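Hand-held gripper station – monthly check, July
Station: Flotby bench 2
Checked by: Tsz-kin Kao

1. Finger pads, left and right. OK. Wiped down before the check.
2. Jaw travel. Left OK. Right closes to 100 percent but sticks slightly on the way back. Cleaned the slide, better afterward. Look again next month.
3. Bracket screws. One on the right unit took a quarter turn. Left tight.
4. Cable at the wrist. No cuts found. Operators should keep the slack outside the hand, clear of the jaw.
5. Plate handling check, both grippers at the rim, 12 lifts per side. No slips.
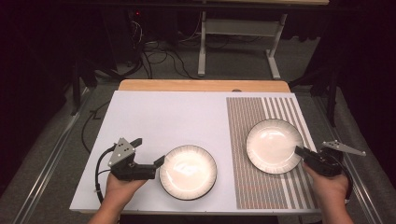

Item 5, plate check. Left gripper at the plain side of the board, right gripper at the striped mat.

6. Mat flat on the board, no lifted corners. OK. Replace when the print starts to wear.
7. Cables on the floor under the next table. NOT OK. Tangled, needs ties and a tray. Yip has the parts – roughly a week.
8. Emergency stop. Pressed at 7 a.m. before start, both units dropped out. OK.
9. Spare fingers in the Rurkov drawer. One pair left, reorder.

Comments: Right gripper can stay in use. If the jaw sticks again, take it off the bench and send it to Ravthorpe with the log sheet. Item 7 stays open until the tray is in.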